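Pisville shop asks residents for small things with a story

Aug 18, 2024

A secondhand shop in Pisville is collecting small household objects for a display of boxed arrangements that will open to the public next month, organizers said.

The project, called Mallet after the street the shop stands on, asks people to lend or give away the kind of item that usually ends up at the back of a drawer. Broken jewelry, single ornaments, bits of wire, pet toys, dried plants and pieces of glass are all welcome. Each one will be placed in a shallow box with other objects and shown on the long wall of the Flatoreck reading room.

Hedvig Björklund, who runs the shop and started the project in May, said 31 households have taken part so far. Between them they have handed in 322 objects.

"I expected buttons," Björklund said. "We did get buttons. We also got a bag of door keys from a house that was torn down, and a lot of things people picked up on walks and never put away."

Björklund sorts the donations at home in the evenings, in a spare bedroom with a white table next to the bed. She said the shop has no free surface long enough to leave things out overnight, and she likes to come back to an arrangement in the morning before deciding whether to glue anything.

She does not follow a plan when she fills a box. Most begin with one object that sets the size of everything else. Natural materials go in early and anything shiny goes in late. Some boxes have been emptied and started again several times.

One of the boxes she is working on holds a twig and bark nest with a small white egg in it. The nest came from Meirion Prothero, a retired bus driver from Vandolby, who brought it in with a carton of craft supplies left over from a school fair. He was not sure anyone would want it.

"It had been on top of my refrigerator for two years," Prothero said. "I told her she could throw it out if it was no use. She called me that night to ask if I had any more."

He did not, but he has since brought in a tin of washers and a brass curtain hook.

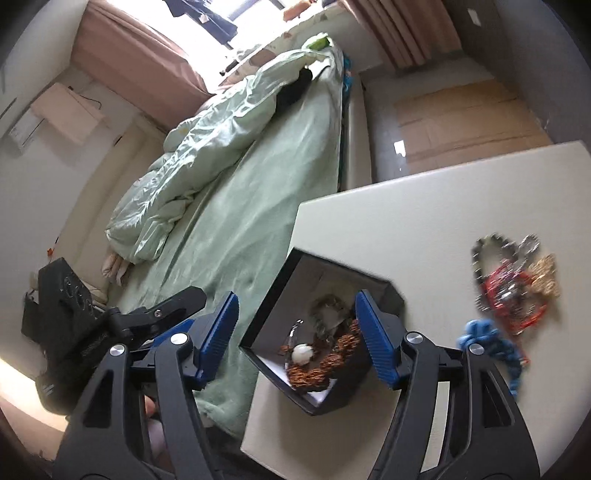 The nest box on Björklund's worktable, with other small items waiting beside it.

Björklund said she has not settled what else will stay in the nest box. She tried it with a ribbon and took the ribbon out again. Metal pieces are harder to place, she said, and she keeps them to one side until the softer materials are where she wants them.

Objects that do not make it into a box will be offered back to the people who gave them. Anything unclaimed will go on a free table at the shop after the display closes. Lenders who want their items returned should put a name and phone number in the bag with them. Björklund asked that people not bring food, batteries or anything sharp that isn't wrapped.

Donations can be left at the shop counter during opening hours or at the front desk of the Flatoreck reading room. There is a limit of one shoebox per household. Items too large to fit in a shoebox will not be accepted.

The shop will also hold 2 drop-in sessions where visitors can fill a box of their own to take home. Boxes and glue will be supplied. There is no charge, but children under 10 should come with an adult. Times will be posted in the shop window and at the Vandolby post office.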